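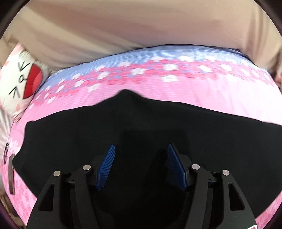

Figura 3. Pinza manual negra con las dos mordazas separadas sobre una tela negra extendida en una sábana rosa.

Inicio | Números | Secciones | Autores | Buscar

Noviembre
Leif Sandberg y Úna Ó Conaill

4. Señales de registro y rumores de emisión de tokens

4.1. Planteamiento

En la sección anterior se describió el conjunto de anuncios utilizado para estudiar la reacción del mercado ante emisiones confirmadas. En esta se aborda un problema distinto: la información que contienen las señales previas al anuncio y, en particular, las modificaciones públicas en los repositorios de código y en los contratos desplegados en redes de prueba. El interés de estas señales reside en que son observables por cualquier participante, pero su interpretación exige conocimientos que la mayoría de los tenedores minoristas no posee.

Se consideran tres proyectos: Joltau, Vishwakarma y Plekon. Los tres mantenían un servicio en funcionamiento antes de que circulara la hipótesis de un token propio, y en los tres casos la hipótesis surgió en foros ajenos al equipo de desarrollo. El cuarto proyecto examinado inicialmente, Tilton, se excluyó de la comparación por carecer de un historial de repositorio continuo – su código fue trasladado a un nuevo alojamiento sin conservar las fechas originales – y se trata por separado en el apartado 4.4.

4.2. Definición de señal y ventana de observación

Denominamos señal a todo cambio público que cumpla dos condiciones: ser atribuible a una cuenta con permisos de escritura en el repositorio principal y afectar a un componente relacionado con la contabilidad de saldos, la distribución o la gobernanza. Los cambios en documentación se registran aparte, aunque en Plekon la frontera entre ambas categorías resultó poco nítida, dado que los parámetros de distribución se almacenaban en el mismo fichero que las notas de versión.

La ventana de observación comprende los 24 meses anteriores a la primera mención del token en un foro abierto. Para cada señal se anotó la hora de publicación, el componente afectado y el intervalo hasta la mención siguiente. Cuando un cambio se revirtió en menos de 7 horas se clasificó como transitorio y se mantuvo en la muestra, con una marca que permite repetir el análisis sin él.

La codificación fue realizada de forma independiente por ambos autores. Las discrepancias se resolvieron mediante una segunda lectura del cambio completo, incluidas las pruebas automáticas asociadas. No se consultó a los equipos de desarrollo durante esta fase, con el fin de que la clasificación dependiera solo de material accesible al público.

4.3. Resultados

En Joltau las señales se concentran en el último tramo de la ventana. Se identificaron nueve cambios relativos a la contabilidad de saldos, todos ellos en un módulo que hasta entonces gestionaba créditos internos no transferibles. La introducción de una función de transferencia entre cuentas fue interpretada en los foros como prueba de una emisión inminente. El examen del código no respalda esa lectura: la función estaba restringida a cuentas administrativas y carecía de interfaz externa.

Vishwakarma presenta el patrón opuesto. La mención en foros antecede a la mayor parte de los cambios de código, lo que sugiere que la atención pública dirigió la búsqueda de indicios hacia el repositorio. Varias de las modificaciones citadas por los usuarios como novedades llevaban meses publicadas. Este desfase tiene consecuencias metodológicas, pues un análisis que fechase cada señal por su primera cita pública, y no por su publicación efectiva, obtendría una correlación espuria.

En Plekon se desplegó un contrato en una red de prueba siete meses antes de la primera mención. El contrato seguía una plantilla de uso común e incluía un límite de emisión con el valor por defecto. No se ha encontrado relación entre ese valor y los parámetros discutidos después en los foros.

4.4. El caso de Tilton

La ausencia de fechas fiables impide situar los cambios de Tilton en una serie temporal. Sí puede reconstruirse su orden relativo a partir de las dependencias entre versiones. El módulo de gobernanza es posterior al de distribución, secuencia que no aparece en ninguno de los otros tres proyectos y que podría deberse al propio traslado – los módulos se importaron por separado y algunas referencias cruzadas quedaron sin resolver.

4.5. Limitaciones

La muestra es reducida y no permite estimar tasas de falsos positivos. Tampoco se dispone de los repositorios privados, en los que pudo desarrollarse trabajo relevante sin reflejo público. Los mensajes borrados de los foros se recuperaron solo cuando existía una copia archivada, de modo que la fecha de primera mención debe entenderse como una cota superior. En la sección 5 se examina la sensibilidad de los resultados a esta fecha.

Contacto con la redacción | © Los autores. Todos los derechos reservados | Volver arriba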